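How to stop a wooden floor creaking

Last updated: November
By the Wuterside Home Desk
14 comments | 88 shares

Most creaks come from a board rubbing against its neighbour or lifting off the joist when you step on it. You can usually quieten them from above without taking anything up.

Walk the room slowly in socks and mark each noisy spot with masking tape. Do it in the evening when the house is quiet. Rock your weight from heel to toe so you know which side of the board is moving.

If two boards are rubbing, brush talcum powder or powdered graphite into the joint. Lay an old cloth over it and tread up and down, then sweep off what is left. This may need doing again after a few months.
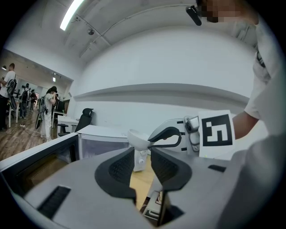

If the board is lifting, it needs a screw. Find the joist and check for pipes and cables with a detector before you drill. Make a pilot hole, countersink it and drive the screw until the board stops moving. Two screws per board is enough.

Fill the heads with a matching wood filler and leave it for 3 hours. Sand lightly along the grain with 200 grit paper, then touch in with oil or varnish.

88 shares | Share this page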